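Against the Single Success Rate

Manipulation papers have settled on a habit of reporting one number. A policy is run a few dozen times on a task, each run is scored pass or fail, and the share of passes goes into the abstract. I have reported results this way myself, and I reviewed four papers this month that did the same. I think the habit is costing us more than the effort we save by it, and I think the cost is highest for bimanual work with multi-finger hands.

Start with what the number contains. A pick-and-place trial with two arms has at least five stages: approach, contact, closure, transport, release. A run can fail in any of them, and the failures have little in common. An approach failure usually points to perception or calibration. A closure failure points to hand control, or to a training set with too few examples of the contact geometry in question. A release failure is often a timing problem. If two policies each pass 70 percent of their trials, and one loses its trials in approach while the other loses them in release, a reader who wants to build on either needs to know it. The single rate does not say.

The usual defense is that the details are in the supplementary video. They are not. The video shows passes, with a short reel of failures picked because they are easy to follow. I have never been able to recover a stage breakdown from one.

Our group went back over its own records this October to see how much the habit had hidden. Esi Bawa and Mark Anthony Tiongson relabeled the evaluation runs for Gyamfi, our bimanual policy, using stage labels in place of the original pass/fail mark. The training set was 3,710 teleoperated demonstrations. The evaluation comprised 408 runs, of which 398 had complete logs from both arms and could be labeled. The other ten were dropped, and we list them by run number so that anyone who objects to dropping them can check.

Two findings from the relabeling bear on the argument.

First, the stage at which a run was lost depended heavily on the object. With rigid objects, most losses came in approach. With soft objects, approach was nearly clean and the losses moved to closure and release. Averaged into a single rate, the two groups looked alike, and we had written in an internal report that the policy was "insensitive to object compliance." That sentence was wrong. The policy was sensitive to compliance in a way our metric could not register.

Second, 36 of the runs scored as passes had a regrasp in them. The hand closed, opened again, and closed a second time before lifting. Under pass/fail these count the same as a clean run. For a user they may well be acceptable. For someone trying to learn whether the closure controller works, each one is a closure failure followed by a recovery, and both events should be on record.

Lotte Wuyts, who maintains our logging tool (Aveck), objected to the second point on the grounds that a regrasp is a strategy and scoring it as a failure punishes a policy for being flexible. I take the objection seriously. My answer is that the label need not carry a judgment. Record that a second closure occurred and at what time. Whoever reads the table can decide what to do with it. The present practice makes the decision for them by deleting the event.

A more serious objection is that stage labels are subjective. When does approach end and contact begin? With a parallel gripper and a rigid block, two labelers will agree within a few video frames. With a multi-finger hand and a plush toy, agreement falls apart, and it falls apart for reasons that are worth looking at in some detail.

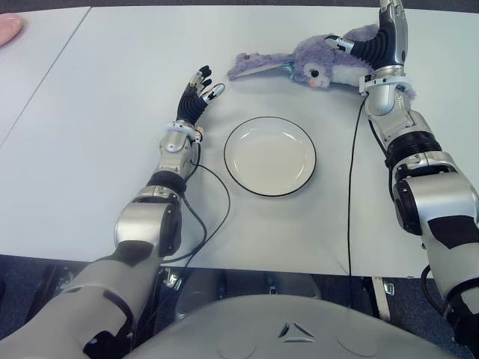
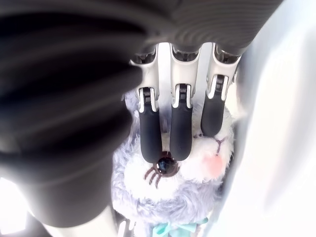

Contact onset is hard to define on a compliant surface, and the difficulty gets worse when the surface has a pile. Fibers move before the body of the object carries any load. A labeler working from the head view has the opposite problem: the hand itself hides most of the places where contact could occur. The wrist view is better, but only in part. Three black fingertips hang over the face of the toy, two of them ending close to the eye and the third beside the stitched mouth, and from that one view I would not want to state which of them bears any force. Esi and Mark Anthony labeled a subset of the soft-object runs independently, and their contact times differed by more than the length of the stage they were trying to bound. We ended up merging contact and closure into one stage for soft objects and saying so in the table.

I do not regard this as an argument for going back to pass/fail. The disagreement is information. It tells a reader that for this class of object, camera evidence does not fix the moment of contact, and that any claim about contact timing needs another source such as motor current or tactile sensing. A metric that never asks the question cannot report that it has no good answer.

There is also the matter of cost. Akosua Alhassan kept the hours for the relabeling, and the soft-object runs took most of them. A small lab may reasonably balk. A workable minimum, I think, is to stage-label the failures only and to flag passes containing more than one closure, which can be detected from joint positions without anyone watching video. Had we done only that from the start, we would have caught both of the findings above.

Myrtle Szabo, who read a draft of this piece, pointed out that leaderboards need a scalar and will keep asking for one. They can have it. A scalar computed from a published stage table is harmless, because the reader can take it apart again. My complaint is with scalars that arrive alone. For our next evaluation, on the Pundavo object set, the table will go in the main text with the rate beneath it, and the merged stages will be marked by object class.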